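演讲场地与设备检查清单（附我的备注）
整理：Edin Nikolaidis

打印本页 | 用电子邮件发送

我做领导力方面的主题演讲和工作坊有些年头了，题目讲来讲去离不开多元、包容、怎么带团队，可是真正让我在台上出汗的，往往是话筒、电线和一扇推不开的门。所以这份清单越写越长。下面是给Remavberg会议中心那场大会用的版本，主办方是Felex，主厅坐671人，外加一间能坐50人的分会场，下午做小组讨论。打勾的是查过没问题的，打叉的是要返工的，后面是我随手写的话，啰嗦的地方请多包涵。

一、进场与通道

[√] 主厅两侧安全出口能从里面推开
左边那扇要使点劲，我让场地的人当场上了油，又推了几次，顺了。

[√] 出口指示灯亮着
都亮。关了大灯再看一遍，从最后一排也看得清。

[×] 中间过道没有东西挡着
有一箱胸牌和两摞折叠椅！已请他们搬走，开场前我会再走一趟。

[√] 轮椅席位
主厅前、中、后都有，不是全挤在最后面。这一条我特别在意，一个讲包容的会，要是把坐轮椅的听众统统塞到角落里，我还讲什么呢。

[×] 上台的坡道
坡道是有，但上沿和舞台之间有条缝，小轮子容易卡。Harasym答应换一块盖板。换好之前这条就一直叉着。

二、舞台

[√] 台沿贴了反光条
我讲着讲着就爱往前走，有一年差点一脚踩空，从此每场必查。

[√] 台阶扶手不晃
整个人靠上去试的，很稳。

[×] 地面电线全部压好
讲台后面还露着一截。胶带要用布基的那种，透明胶踩两脚就翘边。

[√] 讲台高度
可调。后面几位讲者身高差得挺多，我请他们在交接的时候顺手调，别让人家踮着脚讲完。

[ ] 台上的椅子
圆桌讨论要用，还没送到。我要的是有靠背、不带轮子、坐下去脚能着地的。高脚凳一律不要，穿裙子的讲者会恨我一辈子。

三、声音与灯光

[√] 领夹话筒和备用手持话筒
都试了，手持的放在讲台下面那层。电池请在午休时换新的，别等到红灯闪。

[√] 助听感应系统
找了一位戴助听器的同事坐到不同位置听，她说靠右墙有点杂音，调过以后好了。

[×] 同声传译间
里面闷得很，门一关就没风。两位译员要在里面待一下午，请Harasym接个小风扇，噪音小一点的。传译间的线路跟主音响分开走，这条已经核对。

[√] 灯光不直射前排
本来有一盏正对着手语翻译的脸，挪开了。手语翻译站的位置另打一盏柔一点的光，请不要在放片子的时候一起关掉。

[√] 频闪效果
已取消。开场视频原先有一段闪得厉害，对有些听众是有危险的，剪掉以后也不难看嘛。

四、人多的时候

[ ] 签到处排队
报名的总人数是800多，分上下午两批，主厅不会超员。但换场那段时间，前厅会很挤，出去的和进来的请走不同的门。我建议在地上贴箭头，字要大。

[√] 急救箱
在签到台后面，打开看过，东西都在有效期内。

[√] 值班急救员
全天有3位，我要到了排班表，夹在主持人的文件夹里。

[×] 疏散广播词
只有一种语言。听众里有不少人平时不用这个语言，请至少补一版英语的，句子短一点，念慢一点。稿子我可以帮忙看，晚上发给我就行。

[√] 安静休息室
有门，能关灯，离主厅不远。门上请写清楚用途，上次在Urow办活动，这间屋子到中午就成了存包处，我去的时候连坐的地方都没有。

五、还欠着的

坡道盖板、那截露着的电线、传译间的风扇、疏散广播词，还有台上的椅子。过道里的东西搬起来快，但我还是会再看。这几条改完请直接在共享表里改状态，写上是谁改的，别只在群里回个“好了”，我翻聊天记录真的会翻到眼花。

十月在Urow还有一场，格式照用，场地平面图要换掉。有哪条你们觉得漏了，写在下面，我会加进去。

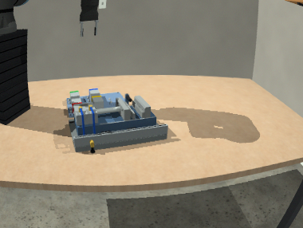 Harasym：坡道盖板已经订了，到货后先装上，再请一位用轮椅的同事上下走一遍，没问题才改成打勾。另外想加一条，提问环节的流动话筒要能递到轮椅席位，上回递话筒的人总是绕过第一排，坐在那里的人举了半天手。

相关内容
· 主持人开场前核对表
· 怎样给讲者写一份清楚的到场须知
· 圆桌讨论的座位安排
· 工作坊分组：我常用的办法
· 与手语翻译配合的注意事项

最后更新：2022年9月8日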